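4.2 Setting the bin weight (tare)

The Mestell bench scale must know the weight of an empty bin before you weigh stock.

1. Stand the scale on a level table, at least 300 mm from any heater or open window.
2. Plug it in and leave it for 10 minutes.
3. Press ZERO. The display shows 0.
4. Put one empty bin on the plate, clear of the frame on all sides.
5. Press TARE and hold until the scale beeps twice.
6. Write the bin weight on the card inside the lid - for example, 626 g.
7. Lift the bin off. The display shows the same weight with a minus sign.

Note: The Hekon plate is smaller. Use the tray (part 166) under wide bins.

Note: Bins of different sizes need their own setting. See 4.3.

Caution: Do not lean on the plate or store bins on it overnight. Too much load can bend the cell - the guarantee does not cover this. 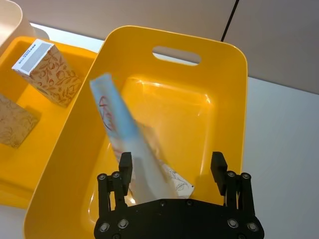
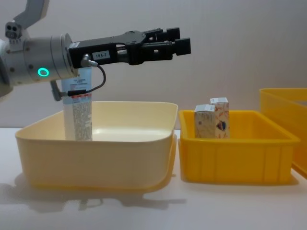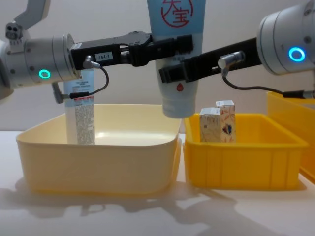 First picture: a yellow bin with a handle cutout. Third picture: three yellow bins on a white tabletop.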